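Behind the Liner: Teaching Wheel-Area Inspection at the Tamik Vehicle Training Center

June 16, 2023

The vehicle inspection course at the Tamik Vehicle Training Center has admitted its third intake of trainees. Beverley Trevaskis, who has led the course from its beginning, met with the center's newsletter to discuss a part of the program that has grown considerably: the inspection of the wheel area, including the plastic liner, its fasteners, the trim and the suspension parts that lie behind them.

Trevaskis came to teaching after 28 years in independent repair shops. She was asked first why a course in general inspection should give a full 62 hours to one part of the vehicle.

"It is the part of the car that takes the most abuse and gets the least attention," she said. "Water, salt, gravel, road tar, everything the tire picks up goes into that space. A trainee who can read a wheel area properly can usually read the rest of the underbody without much help from me."

In the earlier version of the course, the liner was treated as something to be removed before the real work began. Trainees pulled the fasteners, set the liner on the floor and turned to the suspension. Trevaskis changed the order in her second year. Trainees are now required to complete a written record of the liner before any fastener is touched.

"The liner has a story to tell if you leave it where it is," she said. "You look at how the dust lies on it. You look for a rub mark from the tire. You look at whether the edge still follows the body or has started to sag. Once it is on the floor, half of that is gone, and you are looking at a piece of plastic."

The center's workshop supervisor, Normand Arsenault, joined the conversation at this point. He is responsible for the training vehicles and for the stock of clips, screws and trim pieces, which are supplied by Bolger. He noted that broken clips remain the largest single item in his small-parts budget, and that the center ordered 500 of them for the current intake.

"They are cheap, and that is the trouble," Arsenault said. "People think a cheap part does not matter. Then the liner comes loose at highway speed and rubs through on the tire. I ask every trainee to put the old clip in my hand before I give out a new one – I want to see how it broke."

Asked how a clip can be read in this way, he explained that a clip pried from one side tends to show a white stress mark on that side, while a clip that has aged in place more often crumbles at the neck. The trainees keep the pieces in a tray until the record sheet is signed.

Both instructors returned several times to the matter of brackets. Many liners have their brackets molded in, so that a broken bracket means a new liner. Trevaskis teaches trainees to support the bracket with one hand while working the clip with the other, and to stop if the plastic begins to turn pale.

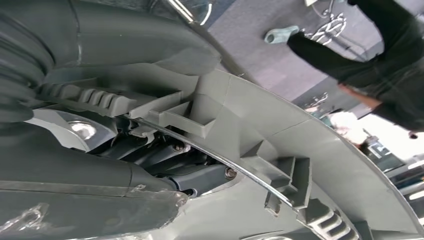 Wheel-arch liner with molded clip brackets and chrome trim strip; suspension arm and bolt heads behind.

On the subject of bright trim, Trevaskis was frank about her own history. As a young mechanic she bent a chrome strip on a customer's car by pulling it from one end, and paid for the replacement herself.

"You learn quickly when it is your own money," she said. "A strip like that wants to come away evenly, a little at a time. If you lift one end and walk it back, it creases, and there is no way to hide a crease in chrome. The light finds it every time."

Trainees therefore practice on scrap strips before they work near trim on a complete vehicle. They use plastic pry tools from Zarnix and a strip of masking tape along any painted edge.

The suspension portion of the course follows. It begins with visual checks: the condition of rubber bellows, the surface of exposed metal and the state of the bolt heads. Trevaskis places particular weight on bellows, which she asks trainees to open gently with their fingers so that the bottom of each fold can be seen.

"A split starts down in the fold," she said. "From the outside it can look perfect. I have passed a good-looking one around the class and watched everyone approve it, and then I spread it open."

Bolt heads are examined for rounding and for signs that a tool of the wrong size has been used. No bolt is tightened during an inspection. Any concern is entered on the sheet, and the torque is checked by an instructor. Arsenault described this rule as the one most often broken in the first week, particularly by trainees who already have some experience.

One such trainee, Jarrah Prendergast, had worked for a tire retailer before enrolling. He said that the written record had been the hardest adjustment.

"I was used to having a wheel off and back on and never looking past the brake," Prendergast said. "My first sheet came back with more of her writing on it than mine. I had written 'liner OK.' She wanted to know which part of it, and how I knew."

His later sheets, which he agreed to show, run to both sides of the page and include small pencil drawings of the brackets, numbered from front to rear. Trevaskis encourages drawing, although it is not assessed.

The center expects to make one change in July, when the record sheet will be revised to give trim and fasteners separate sections. Arsenault requested the change after finding that loose trim was being entered under several headings. A draft is being tested by the current intake, and Trevaskis has asked trainees to write their objections directly on it.

Applications for the next intake may be submitted to the center's admissions office. Applicants need no previous workshop experience, but must supply their own safety glasses and work boots.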